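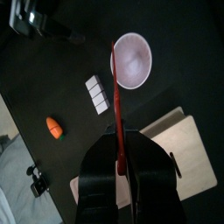
Writing the rules after the robot has moved in

The woman who keeps the bench rules at Estano asked to be left out of this piece by name. "People blame the author," she said. "Let them blame the document."

The document is five pages long and goes by Zulu. An earlier draft ran to 30, and she suspects she was its only reader. "I found my own typo in it a year later, which tells you something."

The short version, in force since May, covers tabletop trials with props: toy food, blocks, bowls, sticks. Before each run, someone checks the clamps and the cables along the table edge. Chairs get pushed back. Any change to the layout goes in the log before the arm moves, even if the change is a carrot.

I asked whether the carrot needed a rule. "The carrot has three," she said, without smiling.

Long, thin objects get a section of their own. A stick held at one end reaches well past the fingers, and the keep-clear distance is measured from its tip. "Everyone measures from the gripper. I did too. Then you're explaining yourself to a cup."
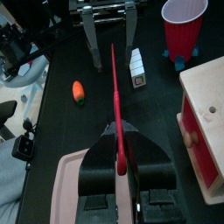 What gets written down

Estano's log stood at entry 1249 when I visited. Dropped objects are recorded, along with near misses and what she calls "opinions," meaning any time a person reached in to help. Logs are kept for 90 days.

Her colleagues at Drandasham prefer a checklist on a screen. She prints hers. "Paper doesn't ask me to update it before I can stop the arm."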